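Answers to the things people ask us most about learning to weave baskets at the Mamard Basket Room. We love these questions, so if yours is missing, bring it along and ask it over coffee!

## Do I need any experience?

None at all. Most people who come to the beginner day have never woven anything bigger than a paper placemat in second grade. You'll start with a round base, and by late morning the base will have stakes in it and look like a very surprised spider. That's normal, and it's a great moment. Everyone takes a picture of it.

## What does the beginner day cost?

It's $32, and that covers willow, use of the tools and lunch (soup, bread and whatever is ripe in somebody's yard). You keep what you make. The day runs from 9:30 in the morning until 4, and we're happy to stay a little longer if you're halfway through a border.
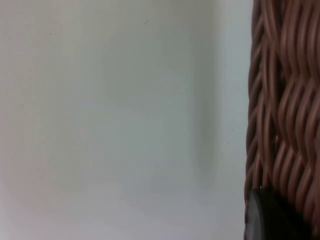
## What kind of willow do you use?

Mostly brown willow, meaning willow dried with the bark still on. Beginners sometimes get buff willow as well, which has been boiled and peeled and is a bit kinder on the hands. We grow some of our own on the Wirner plot behind the old feed store and buy the rest in bundles from Barua. A Barua bundle has 200 rods in it, sorted by length, and opening one smells wonderful – like a wet hayloft with a little tea mixed in.

## How long does willow need to soak?

Brown willow wants one day in cold water for every foot of length, so a five-foot rod goes in for five days. Buff willow only needs a couple of hours. After soaking, wrap the rods in a damp old sheet and leave them overnight. We call this mellowing, and it makes a huge difference! Rods that go straight from the tub to the basket tend to crack at the first tight bend.
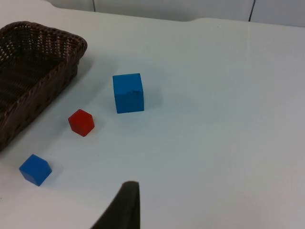 *Answers by the Mamard Basket Room teaching team. Updated in January.*

## Can I soak it in the bathtub?

Yes, and plenty of us do. Brown willow turns the water the color of strong tea, so rinse the tub right after. A length of rain gutter with capped ends works nicely for long rods if you have a patio.

## Which tools should I buy first?

Good hand pruners, a bodkin and something heavy to hold the base down while you work. A clean rock is fine. A rapping iron is lovely to own, but you can pack the weave down with the side of a big old wrench for a long time before you miss one. Please don't buy a kit before your first class. Try ours and see what suits your hands.

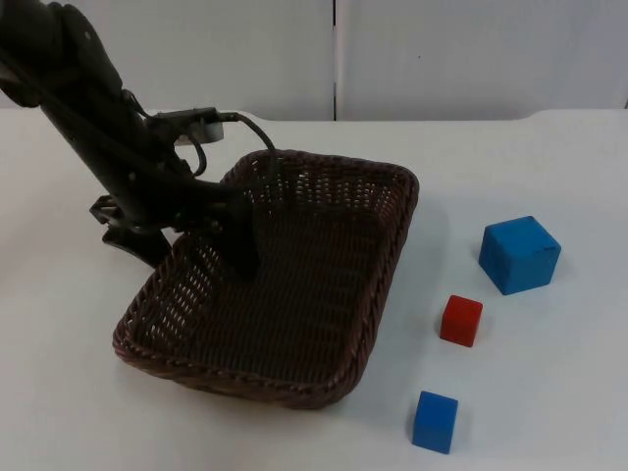 ## Can I grow my own willow?

Please do, it's half the fun. Cuttings go in between late fall and early spring, while they're dormant. Push them into damp ground through weed cover with a few inches showing, and keep the grass away for the first summer. Eighty cuttings is plenty for a backyard bed. We like a variety we call Preltano, which is slim and bendy and has a greenish bark that dries to olive. We give away Preltano cuttings every February until the buckets are empty.

## Why does my border look messy?

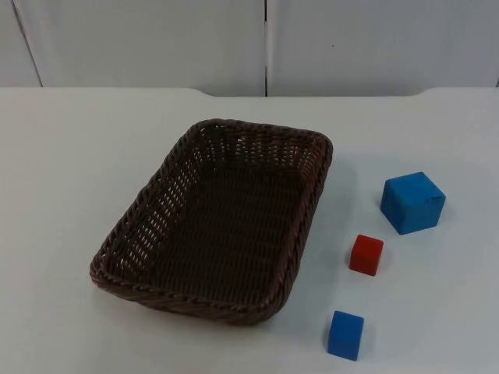
Borders are the hardest part of a first basket, and the usual trouble is stakes that have dried out while you were busy on the sides. Wet them again, wait 10 minutes, then kink each one gently before you bend it down. Keep the tension the same all the way around and don't peek at the finish until you get there. Look at how the thick rim on the dark brown basket in the photo reads as a rope, with ridges that catch the light, while the sides below have rows of small gaps. A strong edge over a more open wall is a really pleasing mix, and a good thing to sketch before you plan your own.

## How do I look after a finished basket?

Use it! Keep it away from radiators and out of damp basements. Once or twice a year, dunk it quickly in cool water and let it dry in moving air. If a rod snaps, bring the basket to any open evening and we'll show you how to slip a new one in next to the break.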